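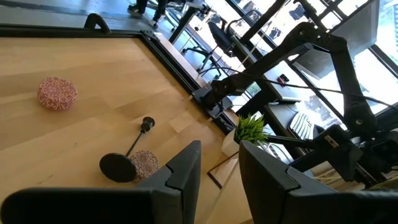 Equipment Review: The Drudness Tabletop Teaching Kit

The Drudness kit is sold to laboratories and training departments that wish to teach an arm a manual task by demonstration. An operator moves a pair of hand-held leader grips, the arms at the table follow, and the software stores the motion together with the camera views. The kit was evaluated by this office over one term ending in May, chiefly on pick-and-place work with small household and exercise items. Four operators took part, two of whom had no earlier experience with remote control.

Installation

The arms attach to the rim of a table by clamp. The manual allows half a day for setup, and our staff finished within that time, although the clamps had to be tightened again after the first week. Cable routing is left to the purchaser. The supplied ties are short, and a cable that is tied too close to the second joint will pull when the arm reaches across its own base. Purchasers should order the longer set from the outset.

Calibration is carried out from a menu and takes 14 minutes for a pair of arms. It must be repeated whenever a clamp is moved. The program does not warn the operator when calibration is out of date, and on two occasions a morning of recordings had to be discarded for this reason.

Recording by remote control

The leader grips are light and well balanced. Our operators were able to work for an hour without discomfort, which was not the case with the Viltine system reviewed earlier. Delay between hand and arm was small enough to be ignored in ordinary grasping. It became noticeable only when an item had to be lowered slowly onto another.

Operators were asked to record 76 demonstrations of each task. Soft, rounded items gave little difficulty. Dumbbell shapes were harder, as the fingers must close on the bar and clear the wider ends, and a grip taken slightly off center causes the item to swing. New operators needed nearly 18 attempts before their recordings of this task were judged fit to keep. Patterned items were included on purpose, to see whether the trained program would confuse one with another of similar coloring. It did so less often than expected, but the error did not disappear. 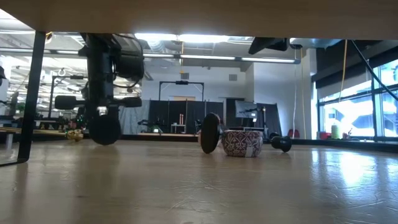

Work at floor level: patterned bowl, small dumbbell and upright disc.

Teaching by hand

The kit also permits the operator to take hold of the arm and guide it directly. The function is adequate for teaching a fixed position or a short path. It is less suitable for a complete task. The joints nearest the base remain stiff even at the lowest setting, and the operator's own hands enter the wrist camera view and must be edited out later. Our staff used the function for home positions only.

Software

Recordings may be trimmed, labeled and rejected from a single page. Export to common formats was reliable. Playback of several camera views together is slow on an ordinary office computer, and the views sometimes fall out of step until the page is reloaded. Drudness has stated that a correction is planned. The user guide is clear on installation and thin on everything after it; the section on data review is a page and a half.

Support

Three inquiries were submitted during the evaluation. Two were answered the next working day. The third, concerning a worn finger pad, was passed to the distributor, Zestton, and took two weeks to settle. Replacement pads are sold only in full sets.

Assessment

The kit is recommended for departments that intend to collect demonstrations by remote control and have a member of staff who can oversee calibration. It is not recommended where guiding the arm by hand is the main requirement. Rating: 4 out of 5. One point was withheld for the missing calibration warning and the slow playback.

Related reviews
Viltine Leader Grips, Second Edition
Bang Quick-Release Table Clamps
Zestton Finger Pads: Soft and Firm Compared
Choosing a Wrist Camera for Close Work
Cable Ties and Sleeves for Small Arms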